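Amna Sethi made her first record in a closet with a borrowed microphone and a winter coat hung over the door. She was nineteen. The songs were short, the coat fell down twice, and you can hear it on the second track if you turn the volume up. I love that she left it in!

Five years later she has a new album, *Tomberg*, named after the street where she learned to play, and it's the most alive thing I've heard all year. It opens with a bass line from Irfan Butt that seems to be walking downstairs in the dark. Then her voice comes in half a beat early, and from there the songs barely stop for air.

We met at the rehearsal room she shares with her band, up two flights above a shoe repair shop. She had a cold and talked for three hours anyway. (I had planned on one.)

"I used to think taking a risk meant doing something loud," she told me. "So I'd put the loud thing in every song. Then Irfan played me back our demos one night and said, where's the part that scares you? And I couldn't find it."

The part that scared her was singing in front of other people while she was still writing. For this album she wrote everything in the room, out loud, with the band listening. They ended up with 49 sketches. Eleven made the cut, and one of those, "Plirnirex," is a nonsense word she sang as a placeholder and never replaced. It's the best chorus on the record – try getting it out of your head.

Mudassar Bajwa, the drummer, had his doubts about the method. He likes a chart. He likes to know where the bridge is. "The first week I hated it," he said, grinning. "The second week I brought snacks." By the third week he was playing the title track with his hands, straight on the drum skins, and that's the take on the album.

Money was tight, as it usually is. Sethi sold a car and taught guitar on weekday mornings to pay for studio time at Tarar, and the first pressing is only 100 copies. Her students got to hear it first. One of them, age nine, told her the slow one was too slow. She sped it up.

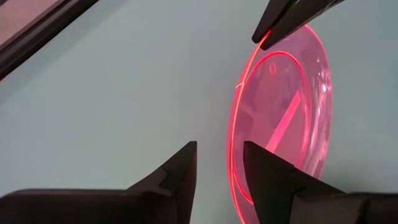
Did she ever think about going back to a day job?

"Every November, when the heating bill comes. I was good at my old job, too. But I'd sit there humming into my sleeve, and after a while I figured the humming was what I ought to be doing."

The band plays Brekura next, a room that holds 60 if everyone's friendly, with Kaiwen Dai sitting in on keys. Sethi plans to write one new song on stage, start to finish, with the crowd calling out words. Bajwa says he's bringing snacks.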